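Questions I get asked about staying at Tutdale

I run a two-bedroom holiday let at the top end of Tutdale, and I've answered the same emails so many times that I finally sat down with a cup of tea and put the lot on one page. If yours isn't covered, write to me and I'll add it (eventually).

Is it the whole house or just a room?

The whole house. Two bedrooms, one bathroom, a kitchen with a proper oven, and the back verandah, where you'll end up spending most of your time if the weather's any good. I live down the hill, close enough to come up with a fuse or a spare key but not so close that you'll hear my radio.

How many people can you sleep?

4, and I'm a bit firm on that. The tank and the septic were put in for a small family and they do let you know when they're unhappy. Babies in a travel cot don't count. Bring your own cot, though - mine finally gave up last winter.

What time can we check in?

Any time after two in the afternoon. Checkout is ten in the morning, and if there's no one arriving after you I'm happy to stretch it to midday. Just ask the night before so I'm not standing at the door with a mop looking hopeful.

How do we find the place? My phone sent me to a paddock.

Yep, it does that! The map puts the pin on the wrong side of the creek. Ignore it once you've passed the old butter factory, keep on the sealed road, and look for number 371 painted on a milk can at the gate. The driveway is gravel and steepish but any ordinary car will manage it. I wouldn't bring a caravan up.

Is there somewhere to eat nearby?

Two places, both in the village. Yupin Saengthong does Thai takeaway from the shop beside the post office and her green curry is the reason half my guests come back. She shuts at eight sharp, so ring your order through before you leave the house. The pub does a decent schnitzel and a very average salad. For breakfast you're on your own, but there'll be eggs in the fridge if the chooks have been cooperating.

Can I bring my dog?

One dog, well behaved, and please tell me when you book so I can put the old throws out. There's a flat fee of $60 for the extra clean. The yard is fenced on three sides, and the fourth is blackberries, which stops most dogs and no kelpies. Sorry, no cats. My neighbour Gaspard Aubert raises quail next door and we've had words before.

What's the heating like?

There's a wood heater in the lounge and a panel heater in each bedroom. Wood is included. Please only burn what's in the shed - someone once put a painted fence paling in there and I was airing the place out for a week. It gets properly cold up here from May until September, so pack the good socks.

Do you supply linen and towels?

All of it, beds made up before you get here. I've got a feather doona and a plain cotton-filled one in the cupboard for anyone who sneezes. Beach towels are in the laundry and you're welcome to take those down to the swimming hole. The bath towels stay home, please, because creek mud doesn't wash out of them. I've tried everything.

Is there wifi?

There is, and it's fine for email and a movie if only one of you is watching. I wouldn't promise you a video meeting. Phone reception is best at the clothesline, and I do mean right at the clothesline.

Can we drink the water?

The kitchen tap is filtered tank water and I drink it every day. Bathroom taps aren't filtered. Short showers over summer would be lovely of you.

What does it cost?

It's $288 a night with a two-night minimum, the same all year round. I used to have peak and off-peak rates and I confused myself so badly I undercharged for a whole Easter. Stay a week and the seventh night is free.

What are the bedrooms like?

Quiet, mostly! You might get a possum on the roof. 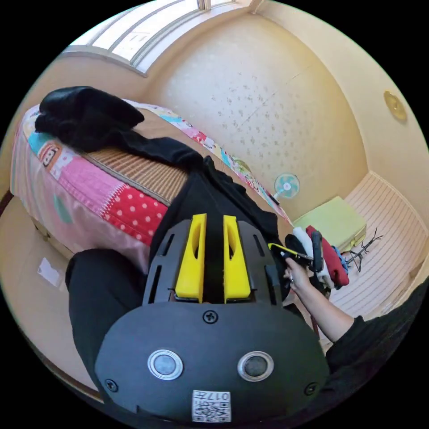
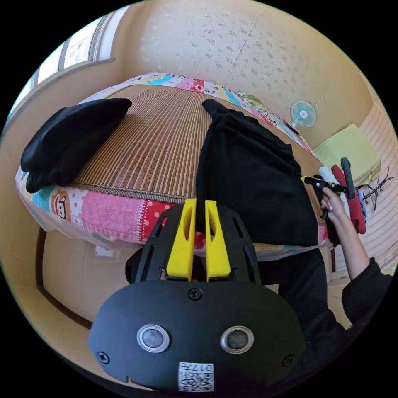

The front bedroom gets the morning sun, so if you like a sleep-in take the back one and pull the blind right down. Light sleepers should know about the frogs as well, who start up after rain and carry on until they're good and ready to stop. I keep earplugs in the bathroom drawer.

What if we have to cancel?

Give me a fortnight's notice and you get everything back. Less than that and I'll move your booking to another date if I can. Floods and bushfires are a different matter - if the road's shut you don't pay, simple as that.

Can we book for next Christmas?

Already gone, I'm afraid. Manee Inthanon's family have had it since before I had a website. I do keep a waiting list, so send me your name and a phone number.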